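4.3 Setting Up a Watering Zone

This section covers the Golline drip controller when used with Rorkix emitter line in planted beds. Finish the valve wiring in 4.2 before you start.

1. Shut off the water at the main valve. Open the flush cap at the low end of the line and let it drain.

2. Lay the emitter line along the bed, 2 inches from the plant stems. Hold it down with stakes at each bend.

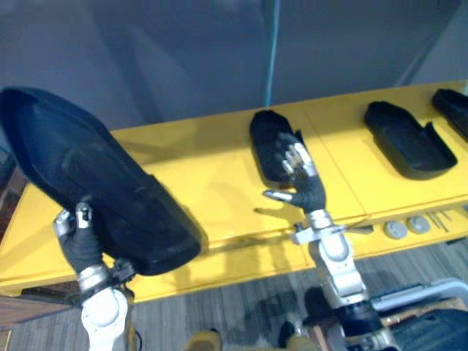
Set the controller to Manual before you connect the line. Press and hold ZONE until the number flashes, then release. Choose a work surface in a strong plain color for the small fittings; a dark part, like the black shoe-shaped piece over the yellow table, is easy to find against it. Push each fitting onto the line up to the shoulder.

3. Close the flush cap and open the main valve a quarter turn. Check each joint for drips, then open the valve fully.

CAUTION: Do not run the pump with the main valve closed. The seal will be damaged and is not covered.

4. Set the run time. The factory setting is 12 minutes. Sandy soil needs shorter runs, repeated more often. Clay soil needs one long run.
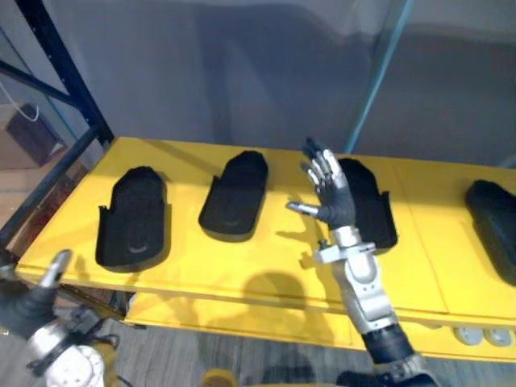
5. Set the start time. Early morning is best for most beds. Avoid midday starts in hot weather.

6. Press SAVE. The zone light turns green.

Note: Controllers with the Drundusura rain sensor skip a run when the sensor is wet. The skipped run is not made up later.

For beds on a slope, fit a check valve at the lowest point of each zone. Clean the filter screen every 2 weeks during the growing season.

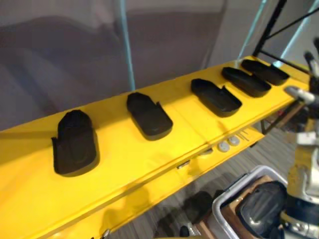 Black shoe-shaped trays in a row on a yellow table.

Before the first frost, drain all zones and store the controller indoors.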